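Hendico 1618 Slide-Out Compartment Tray

The 1618 is a bolt-in tray for side compartments on service bodies and utility trucks. It rides on two steel slides, locks closed and locks again at full extension. I put one in the front curbside compartment of our older truck, where the pump fittings and hand tools live.

In the box: tray, slides, latch bar, rubber mat, a bag of hardware and four corner gussets. Instructions are one folded sheet.
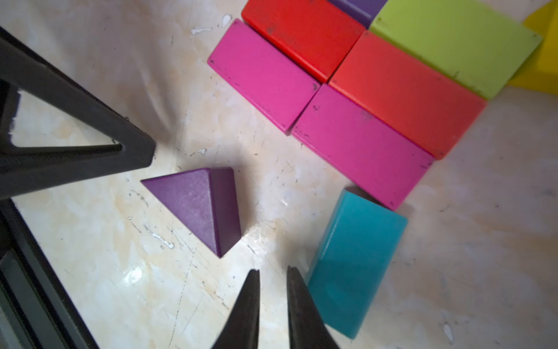 Corner gussets are the part most tray makers leave out, and they made the difference in our compartment. The floor in there has a slight crown from years of weight, and a tray screwed straight down to it will rack and bind. Hendico's gussets are solid triangles that sit under the corners and take screws from two directions. Seen from the top they have the same outline as the purple block lying with its triangle side up on the marbled floor, though ours are gray. I shimmed two of them with washers and the slides ran straight.

Drilling took most of the time. The slide brackets have slots at the front and round holes at the back, so measure from the back. I measured from the front and had to move one side over. The hardware bag has 16 bolts with lock nuts. I used 15 and kept one in the glove box. 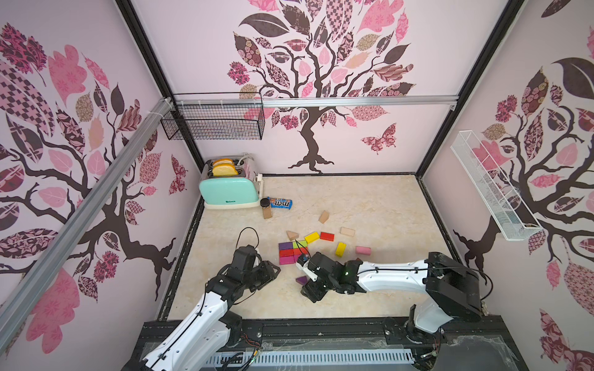 Mural walls in pink and lavender, with butterflies, over a marble-patterned floor.

The latch is a full-width bar you squeeze from underneath. It works with gloves on. It doesn't work well with a long item hanging over the front lip, because the bar needs clearance below and whatever is sagging gets in the way. If you carry pipe wrenches in the tray, lay them crosswise.

Extension is full, meaning the back edge of the tray comes out even with the door opening. The Laryea tray we had before stopped a hand's width short and you had to fish for anything at the rear. Side play at full extension is small. There is some bounce with a loaded tray, about what I'd expect.

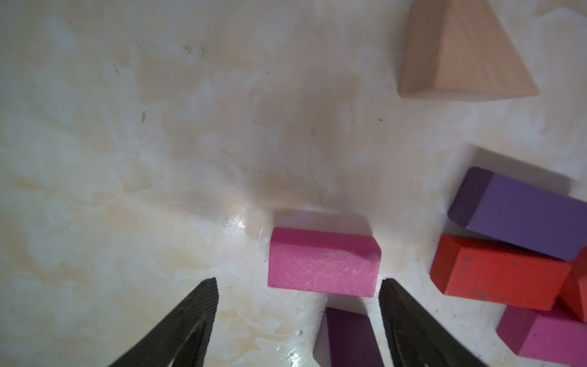

By Keith Parsons
Truck Equipment Reviews, November

After some 20 working days on the truck, here is where it stands. The slides pick up grit. A wipe and a light shot of dry lube took care of the noise, but it came back once we got onto gravel lots. The rubber mat holds sockets and small fittings in place and lifts out to be hosed off. One corner of the mat curls and I've stuck it down with tape.

The powder coat has chipped at the latch end. I touched it up. The Idska tray on our other truck is bare aluminum, so chips aren't a problem there, but it dents.

Dividers are sold separately, and they should be included at this price. They drop into slots in the tray sides and rattle when the tray is empty. 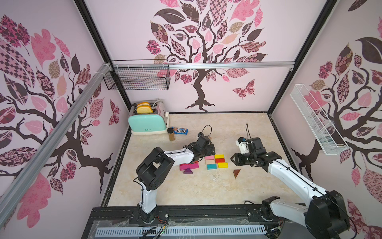 Two robot arms at work over small wooden blocks, pink tree walls on three sides.

Good: full extension, glove-friendly latch, gussets in the box.

Not so good: thin instructions, dividers extra, coating chips at the latch.

I'd buy it again for a compartment with an uneven floor. For a flat floor and light tools, a cheaper tray will do. Check your door opening before ordering, and measure it inside the seal.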